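Notebook 4, Textile Conservation Workshop
Entry date: 01/08/2026
Entered by: Regula Steiner
Subject: Wet cleaning of the Orlandini table linens, detergent residue and rinse procedure

This entry continues the record of the Orlandini linens begun in the previous notebook. The group consists of tablecloths and napkins, all plain white linen damask with a woven border, received from the Orlandini house with general soiling and yellow fold lines. The purpose of the present work is to settle the rinse procedure before the large tablecloth is treated. No further large item should be put in the wash table until the points below have been read and initialed.

Condition before treatment

The napkins are sound. The weave is close and even, and the hems are hand sewn with a fine linen thread that remains firm except at one corner of napkin 5, where the stitches have parted for a short distance. That corner was supported with net before wetting. Fold lines are yellow on all pieces and darker where the cloth lay against the outside of the bundle. Napkin 6 has a brown ring stain near the center with a hard edge. The stain has not been identified. It did not move in the spot test with water, and moved slightly in the spot test with detergent.

The embroidered initials are worked in white cotton. No dye is present in the initials or the border, and the usual test with damp blotter gave no transfer. The laundry mark on the reverse of napkin 4 is in a dark ink. It was tested separately with water, with the detergent solution and with the rinse water, and was stable in each. The mark is to be kept. It is the only evidence at present connecting the napkins with the tablecloth, which carries the same mark in the same hand.

Washing

Napkins 4, 5 and 6 were washed flat between layers of net on the small wash table. The bath was made up with Huvex at the strength given on the workshop sheet, in softened water at room temperature. The solution was worked through the cloth with a natural sponge, pressing straight down and lifting without dragging. The first bath turned a clear yellow and was drained. The second was paler, and the third showed very little color against the white of the table.

The fold lines responded well and are now hard to find on napkin 4. They remain faintly visible on napkin 5. The ring on napkin 6 is softer at the edge but has not gone, and I do not propose to pursue it. Any bleaching would have to be agreed with the owner in writing and would leave the napkin out of step with the rest of the set.

Rinsing

The difficulty lies in the rinse. Five rinses were given to each napkin, as the sheet requires, and the last rinse water from napkins 4 and 5 was free of foam when shaken. The last rinse water from napkin 6 still held a thin line of foam at the edge of the jar. A sixth rinse cleared it. The three pieces are of the same cloth and were washed in the same way, so the difference needs to be understood before we treat a cloth many times the size.
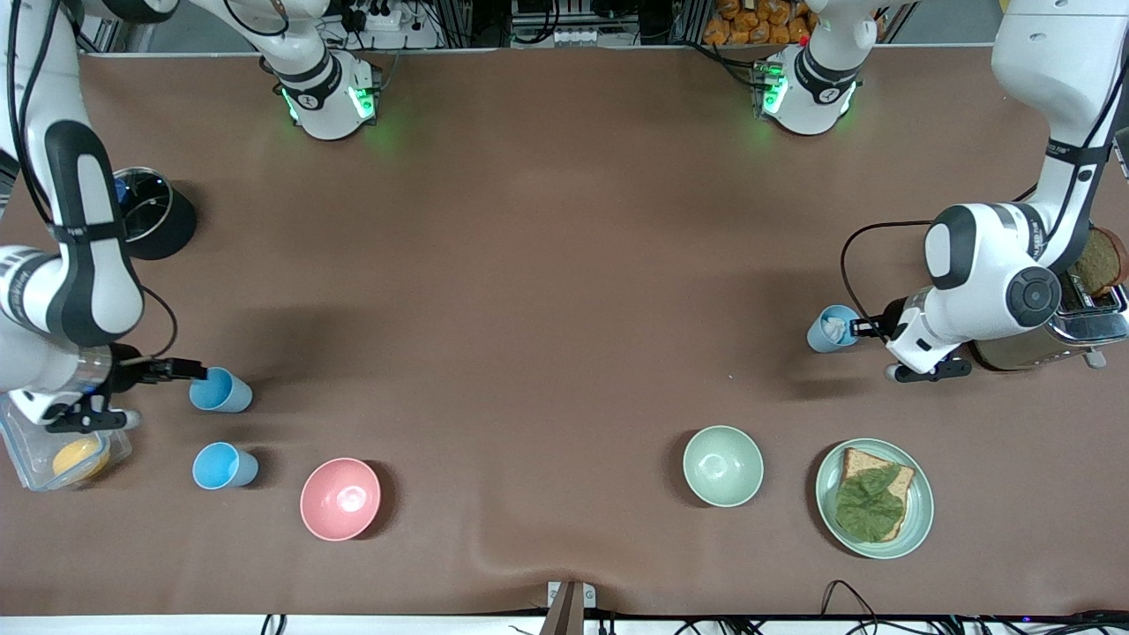

The shake test is at present too loose a procedure to support a decision of this kind. It depends on the amount of water taken, the force of the shaking and the time allowed to pass before the sample is read, and each member of the workshop has formed a habit of their own. I used a clear jar with a lid and held it against a dark card. The sheet says only "a suitable vessel," and under that wording a light blue plastic cup, of the kind standing upright on the brown tabletop, would be permitted. It should not be. An open cup cannot be shaken, and a colored wall makes it difficult to judge whether the water has any yellow left in it. The sheet should name a clear, lidded jar and state the volume.

The place from which the sample is taken is equally important. Water drawn from the drain at the end of a rinse has passed mostly over the surface of the cloth. Water pressed out of the cloth itself, through the net, gives a less favorable and more useful result. On napkin 6 the drain sample was clear after the fifth rinse, and it was the pressed sample that foamed. I had taken only drain samples from napkins 4 and 5 at that stage. Pressed samples were taken from both afterward. Napkin 5 foamed slightly and was rinsed again. Napkin 4 was clear.

Conductivity

The Flumow meter was used on the pressed samples as a second check. Readings fell with each rinse and then leveled off, as expected. The level reached was a little above that of the rinse water supply, and I would regard that as the practical end point. The meter will not detect a nonionic detergent directly, and a low reading must not be taken as proof that the cloth is clean. It shows that salts and soluble soils have come out. The foam test and the meter should be entered side by side on the record form, and both should be satisfied before a piece is moved to drying.

The meter probe should be rinsed between samples and returned to its storage solution. It was found standing dry in its holder at the start of the session.

Drying

All three napkins were blotted with clean cotton toweling and laid face down on the glass. Edges were aligned to the weave by hand and eased into place without pins. Napkin 5 required some patience at the repaired corner, where the net tended to lift. Cool air was moved across the surface at low speed. The damask pattern has come up well on all pieces and no ironing is needed.

The blotting towels from the Cultum supply shed a small amount of lint onto the reverse of napkin 6. It was removed with tweezers once dry. The remaining towels in that pack should be laundered without detergent before they are used again on linen.

Large tablecloth

The floor bath will be required. It takes 900 liters when filled to the working line, and the softener cannot supply that quantity in one draw. Filling must begin the afternoon before treatment. The tablecloth will need to be rolled on net and turned at each rinse so that pressed samples can be taken from the center as well as the borders. The center will be the last part to rinse clean, and the decision to stop should rest on that sample alone.

Outstanding

Revise the rinse sheet: jar, volume, standing time, pressed sample.
Add a column for foam to the record form, beside conductivity.
Remove the temporary net from napkin 5 and restitch the corner.
Write to the owner regarding the ring stain on napkin 6.
Compare the laundry mark with those photographed in July.
Order blotter for the large tablecloth.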